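Kitchen Tips: Notes from the October Open Day at Dirard

The hand-held gripper demonstration was run by Kanyarat Somboon and Prasert Siriwan on a kitchen counter. The following points apply equally to ordinary utensil storage.

1. Lay a cloth under chopsticks before sorting. On bare steel they roll.
2. Stand the holder at the back of the counter and work in front of it.
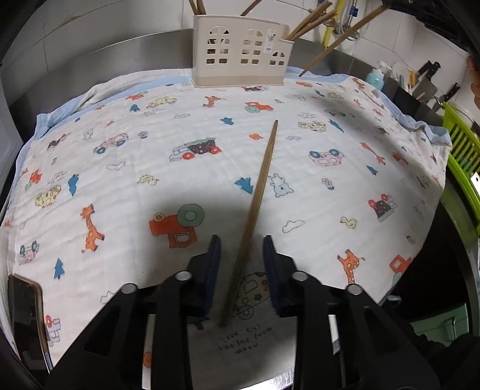

Chopstick between the open fingers, holder behind.

3. Store sticks thick end up. The square or round butt gives the pads more surface than the tip does.
4. Close slowly. A thin stick turns in the jaws if gripped off center.
5. With two operators, agree who reaches into the basket first.

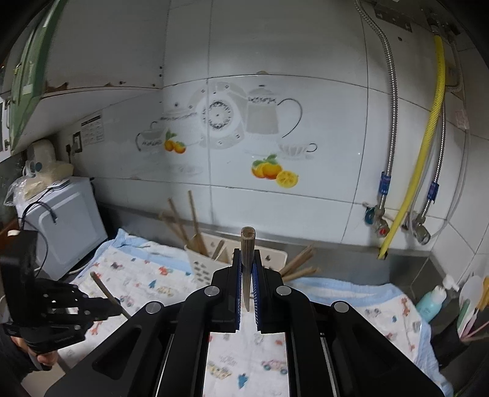
Two grippers, a stick held in each.

6. Lift straight up until the lower end clears the rim, then move sideways.
7. Wipe pads with a damp cloth after every 12 lifts. Cooking oil reduces grip.
8. Discard split sticks. Splinters catch in textured pads.

Gyula Oláh keeps the lift log, which stood at 3,046 entries at 4 p.m.

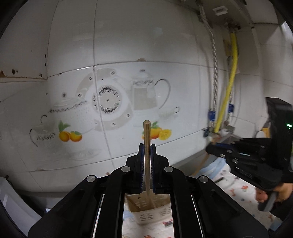 Can kitchen tongs be used for the same sorting?
Silicone-tipped tongs work for single sticks. Metal tips slip on lacquered ones.

Filed by Nerys Ruddock, Vermont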